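Stultow Open Floor – Room and Furniture Card

Contents
This card covers the main open floor at the Stultow site, as used by Prenix for the Ellis room set. It lists the fixed features of the room, the movable items and the conventions used when naming them. The set holds 3,469 records: 2,882 for furniture and fixtures, and the rest for floor care and cable positions.

Fields
room_id – short code for the area
item – common name, singular, lower case
color – plain color word, one or two at most
placement – floor, wall, ceiling or on furniture
movable – yes or no

Naming
Tables are recorded by the shape of the top, then color. The base is a separate entry only if its color differs from the top. Vacuum cleaners are entered by body type (canister, upright, stick). Cables on the floor are entered by color and never merged with the appliance nearest to them. Ceiling lights are one record per fixture, and ducts with a grille are entered as vents.

Room notes
The ceiling is white and corrugated, with white beams and conduit. Lighting is by fluorescent tube. The floor is white and glossy, and reflections of the tubes are not items.
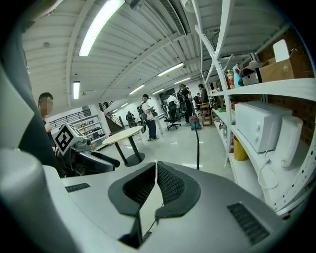

Records made before February used "desk" for every table. These were corrected in version 6, but 990 of them keep the old term in the notes field. Search both words when filtering on that field.

Known gaps
Storage behind the far wall is not covered. Trendari shelving codes are kept as text and have not been checked.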